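Looking after wool coats and tailored jackets at home

4 min read

Most wear on a good coat happens in the closet and at the cleaner's, and a lot of it can be avoided with a brush, a steamer and the right hanger. These are the tips we give most often at the alterations counter in Drarbridge, written up for people who have bought or inherited something tailored and want to keep its shape.

Brush before you clean. Dust and grit work down into the cloth and cut the fibers. Use a natural bristle brush and go over the coat after every few wears, first against the nap to lift the dirt, then with it to lay the surface flat again. Work from the collar down. Do the underside of the collar and the pocket flaps too, as moths like both places.

Dry clean less. A winter coat worn three days a week needs it once a season. A jacket can go longer if you air it. Hang it by an open window overnight, out of direct sun, with the pockets emptied and the buttons undone.

Choose a hanger with shoulders. Wire hangers leave a ridge that is hard to press out of a padded shoulder. The hanger should stop just short of the sleeve seam. If it pokes past the seam, it will leave a bump in the sleeve head. We sell the Lockwood shaped hanger, but any broad one in the right width does the same job.

Steam from the inside. Turn the jacket inside out over a rolled towel and steam through the lining, holding the head an inch or two off. The canvas in the chest is what gives a jacket its roll, and in cheaper ones it is glued. Too much heat on a glued front makes bubbles, and those can't be repaired. Never press a lapel flat at the fold. 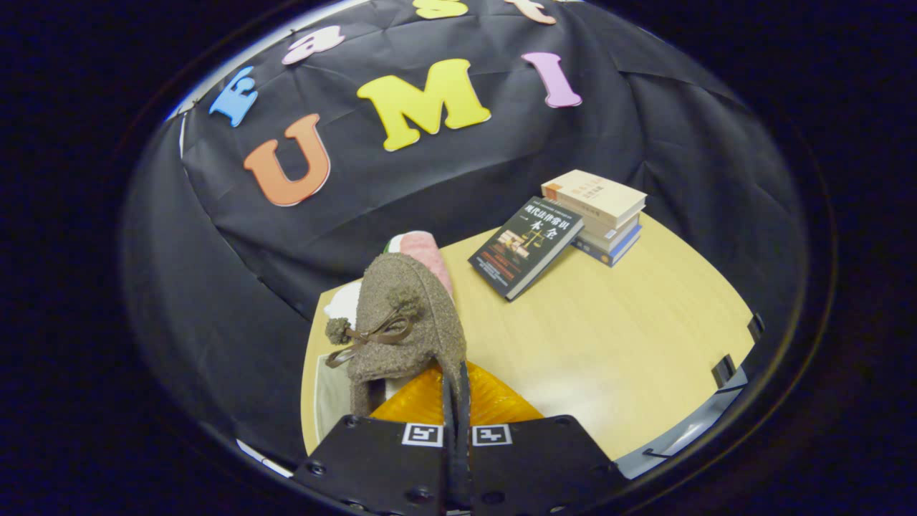 Brown slipper with a ribbon bow and pompom.

Pilling shows up first under the arms and where a bag strap rubs. Lay the cloth flat on a table and use a fabric comb, pulling in one direction only. Electric shavers are quicker but will take the nap off a brushed wool, so keep them for knits. Don't pull pills off with your fingers.

For rain, shake the coat out, put it on its hanger and leave it alone. Keep it away from radiators. Brush it once it is fully dry - brushing damp wool pushes the mud in.

Buttons are worth checking twice a year. On a heavy coat each one should stand on a thread shank as long as the cloth is thick. To make one, lay a matchstick across the top of the button, sew over it four or five times, slide the match out, then wind the thread tightly under the button before finishing off. Waxed thread holds better. A small flat button on the inside stops the cloth from tearing, and most old Zoncombe overcoats had them from new.

A dropped lining hem can be fixed with a slip stitch in 20 minutes. Leave the little fold of extra lining at the bottom where it is. It gives the lining room to move, and sewing it down tight will make the hem pucker.

Store coats clean. Put them away in June at the latest, in cotton garment bags. Plastic from the cleaner traps moisture and should come off the day you get home. Cedar blocks need sanding every few months to bring the smell back, and they only put moths off. If you find larvae, seal the coat in a bag, freeze it for two weeks, then brush it hard outdoors.

Knitted coats and unlined cardigans are the exception to all the hanger advice. Fold them along the side seams with the sleeves laid across the back, and keep them on a shelf. The hooks at our Illomlow shop are for lined coats only.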